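Equipment > Garment Handling > Two-Arm Folding Cells > Gotberg 58

Gotberg 58 Two-Arm Garment Cell 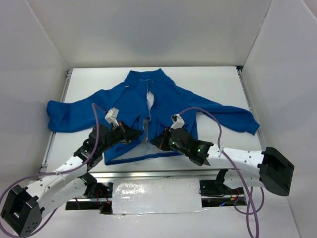
The Gotberg 58 is a bench-height handling cell for returned and rental outerwear. It takes over the laying-out, closing and folding of single garments at the end of a sorting line, and it is sized to stand where one folding table stood before. Zip-front jackets are the item most customers ask about, and they are also the item that sets the cycle time. With a jacket spread on the white work surface, each arm takes one front panel in its gripper, so the two sides of the opening can be moved independently and brought into line before the first fold. Sleeves are handled afterward, one at a time.

Shares: 24

Where it fits

The cell is intended for sites that process mixed garments in small lots: workwear laundries, uniform rental depots, returns centers. It is not a replacement for a tunnel finisher or a high-speed towel folder. Flat goods of a single size are handled faster and at lower cost by conventional folders. The 58 is meant for items that arrive in no fixed orientation and that until now have gone to a person at a table.

Garment range

Standard software covers zip-front jackets, fleece tops, sweatshirts, work shirts and trousers. Quilted coats can be run at reduced speed. Items with detachable hoods should have the hood removed or tucked in before loading. Garments with loose straps or drawstrings are rejected to the operator side and need to be folded by hand.

Dark and bright fabrics use the same lighting setting. White garments on the standard white surface give a higher reject rate, and sites with a large share of white goods should order the gray surface (option G).

Operation

One operator loads and clears up to three cells. Loading means placing the garment on the surface with the front facing up. It does not have to be centered or smoothed. The operator presses Start, and the cell proceeds to fold or signals a reject. A rejected garment can be repositioned and tried once more. After a second reject the cell waits for it to be taken out.

Hands must be clear of the enclosure while the arms are powered. Opening the front guard stops motion and the grippers hold their last position - they do not release until the operator selects Open on the panel.

Effect on staffing and work content

Customers usually ask this before they ask about speed. At the Medusville depot, where four cells were installed in September, the folding area had six positions per shift. It now has three. The other three people moved to inspection and repair sorting, which had been the slowest part of the building. No jobs were cut at the changeover, but two vacancies in folding were left unfilled.

The work itself is different. Folding staff at Medusville used to stand at one table for the length of a shift. Cell operators walk between stations, make more decisions and have fewer repeated shoulder movements. They also have less control over their own pace, and several raised this in the first weeks. The depot answered by letting operators pause any cell without entering a reason code. We recommend the same setting elsewhere, and it is now the factory default.

"The first month was slower than by hand," says Aleksandra Wróbel, shift lead at Medusville. "People kept straightening the jackets before pressing Start, out of habit. Once they stopped doing that we got the time back. What I would plan for is training on rejects. That is the part of the job that still takes skill."

Training takes two days per operator. A third day is offered for one person per shift covering gripper pad changes, cable checks and recalibration.

Output

Measured at Medusville on zip-front jackets: 57 garments per hour per cell, including rejects. Sweatshirts and work shirts run faster. An experienced folder working by hand will exceed this figure for short periods, and the case for the cell rests on output over a full shift.

Maintenance

Gripper pads: inspect daily, replace after 200 operating hours.
Arm cables: check weekly for rubbing and for free movement at full reach.
Work surface: wipe down at the end of each shift. Do not use solvent cleaners.
Recalibration: monthly, or after any contact stop.

Ordering and service

The cell is supplied by Brzozowska and assembled at our Clarkau plant. Delivery, leveling and first calibration are included. Trial runs with a customer's own garments can be arranged at Clarkau - please send a mixed batch as it comes off the line, unsorted and unfolded.

Comments: 2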